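Tretel Releases Livano Foam Cover for Wooden Worktables

WIDNESS, July. Tretel today announced general availability of Livano, a matte foam board cover for wooden worktables used in sorting, packing and the handling of glass jars. The cover is laid directly on the existing tabletop and requires no adhesive or edge clamps.

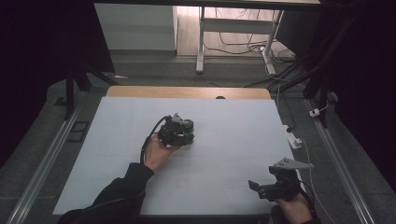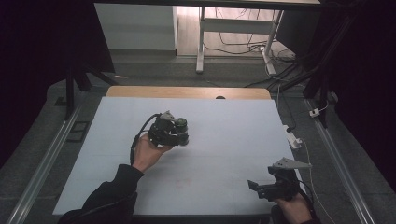
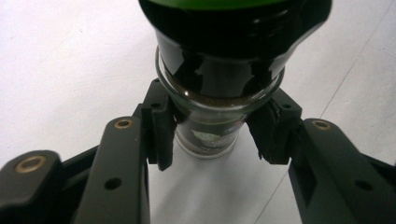
Livano is supplied as a set of flat panels that are joined at the long edges. The assembled cover measures 1762 mm along its longer side. It can be positioned to leave a strip of the original tabletop exposed at the far edge, which keeps notches, cable openings and edge fittings accessible. The panels can be trimmed with a utility knife and a straightedge. Trimming does not affect the warranty provided that the joined edges are left intact.

The surface is uncoated and has a low-gloss finish in a single pale color. The finish was selected to limit reflections from overhead lighting and to keep dark objects easy to locate. Spilled dry goods, including ground coffee and spices, are removed with a soft brush or a vacuum nozzle. Marks from pens and colored packaging may remain faintly visible after cleaning. These marks are cosmetic and are not covered by the warranty.

Glass containers were the reference load during development. Deligiannis, the firm that carried out surface testing for Tretel, placed a filled, lidded glass jar on a panel 2000 times at a single point and then measured the depth of the remaining impression. The result was within the limit set in the product specification. A second series was run across a panel joint, with the same outcome. The full test report is available to purchasers on request.

The foam is closed-cell and does not absorb water in normal use. Standing liquid should be wiped up promptly at the joints, where it can reach the wood underneath. Tretel recommends lifting the cover periodically so that the tabletop can dry and any trapped grit can be removed. Grit left between the foam and the wood will mark both.

Livano is not intended as a cutting surface and is not rated for direct contact with unpackaged food. The maximum surface temperature is 80 degrees Celsius. Pans, kettles and heated trays should be placed on a separate stand. Power strips and plug adapters may be placed beside the cover but should not be enclosed beneath it.

Panels ship flat in one carton with a printed layout sheet. Assembly takes 2 people for the longest configuration, as the joined cover flexes when lifted from one end. For storage, the panels should be separated and kept flat. Rolling or standing them on a corner can cause permanent bending near the joint.

Replacement panels are sold individually under the same part number as the original set. Color may vary slightly between production batches, and customers replacing a single panel are advised to place it at the rear of the table.

Livano is available now from Tretel and through Deligiannis. Orders placed in July will ship from the Widness warehouse. Foam samples can be requested from Tretel customer service before ordering.

Media contact: Tretel Press Office, Widness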